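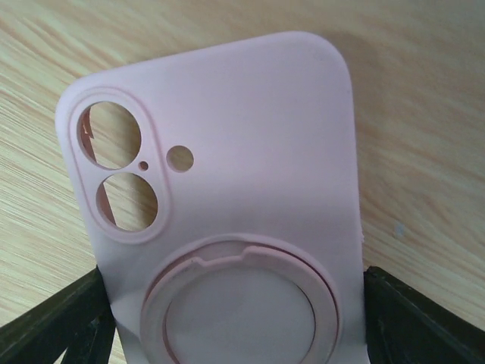 Rameo Technical College
Robot Cell Operation, Unit 3
Handout by the course staff, revised November

Fault 352: Grip Lost During Case Removal

Read this before the lab session. You will need the fault log sheet from Unit 2 and your own copy of the cell stop procedure.

1. The task

The Uler cell has two arms on a shared front rail. The job is to take a silicone case off a phone and put another one on. One arm holds the phone and the other works the case. The arms are driven by a Taseo controller, which runs both of them from one program and keeps one log.

Silicone cases are a hard job for a gripper. The wall is soft and it folds. It also sticks to the phone at the corners, so the force needed to pull it off rises, peaks and then drops to almost nothing in a very short time. Most of the trouble in this handout comes from that drop.

2. What happened

The cell was running the removal program late in the afternoon. The left arm had the phone. The right arm had the lip of the case and was peeling it back. When the second corner came free, the phone turned in the left gripper and fell to the table on its face. The right arm kept going. It carried the case to the drop point and set it down, and the program moved on to the next step with nothing in the left gripper.

The operator pressed the stop when the left arm started down toward the new case. The controller logged fault 352 (grip lost) at that point. The phone had already been on the table for several seconds.

The screen glass was cracked at one corner. There was no injury and no damage to either arm.

3. Why the fault came late

Fault 352 is raised when the finger gap goes below the minimum set for the part. In other words, the controller decides that the fingers have closed on nothing. The check runs every 100 milliseconds, which is fast enough for this work.

The minimum gap had been set for an empty silicone case, from an earlier job where the arms only moved cases from place to place. A case squeezed between two fingers is thin. A phone is a good deal thicker. After the phone fell, the left fingers closed part of the way and then stopped on a fold of silicone that had torn off and stuck to the pad. The gap was small, and it was still above the minimum for a case. As far as the controller could tell, the part was in hand.

The lesson for your own setups: the minimum gap belongs to the part. When the part changes, the number has to change with it. Write it on the setup sheet next to the part name. 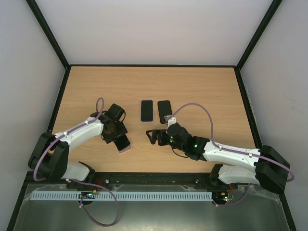

Both arms can reach the middle of the table, and a dropped part in that area is in the path of both. The program has no way of knowing that something is lying there. A person watching the cell can see a fallen phone at once. The controller only knows joint positions, motor current and finger gap.

4. Why the phone turned

Three things were found when the cell was checked.

The grip force was set to 80 percent of the limit. That setting was fine for lifting. It was too low for holding against a peel, where the other arm is pulling sideways on the part.

The fingers were holding the phone near one end. The case was being pulled at the other end, so the phone acted as a lever. A grip closer to the pull would have needed less force.

The finger pads were dirty. Silicone cases leave dust and a little film on anything that rubs them. The pads had not been wiped since the morning.

Any one of these might have been harmless. Raising the force was the first fix people suggested, and it is a poor one if you do it alone. Side buttons and camera edges do not like being squeezed, and a harder grip on dirty pads still slips.

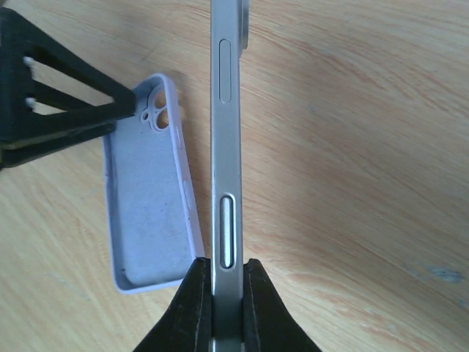 Finger position along the side of the phone matters for a second reason. If a pad lands on a button, the phone may wake, change volume or shut down. Worse, the pad sits on a raised spot and touches the flat metal on one side of it only. You get a good current reading and a bad grip. Move the grip point until the pads have flat metal under their full width, then do the tug test by program, with the arm low over the table.

5. The stop

The operator did the right thing, though later than we would like. Two points to remember:

The red stop on this cell cuts motor power to the arms. The grippers lose power too. Anything they are holding can fall, and an arm that is raised can sag. Keep your hands out from under the arms after a stop, just as you would before it.

Pause on the Taseo panel holds position and keeps the grippers closed. Use pause for a part that looks wrong. Use the red stop for a person or a collision - do not stand there choosing between them. If you are not sure, use the red stop and let the part drop.

After the stop in this case, the operator reached in and picked up the phone before the arms had been locked out. That went on the report as a separate safety item. A stopped cell is not a locked cell.

6. Changes made

Minimum gap is now stored with each part in the Harb setup file. The program will not start if the field is blank.

A gap check was added right after the case comes free, before the right arm moves away. If the left gap has changed, both arms hold.

Pads are wiped at the start of every run and whenever the case color is changed.

The grip point was moved toward the middle of the phone. Force was left at 80 percent while this is tested.

7. For the lab

Bring a setup sheet filled in for two parts, an empty case and a bare phone. Mark the grip point on a sketch of each. Leave the minimum gap blank, as you will measure it at the cell with the fingers closed on the part and again with them closed on nothing.

Safety glasses are required inside the yellow line. Hair tied back, no lanyards.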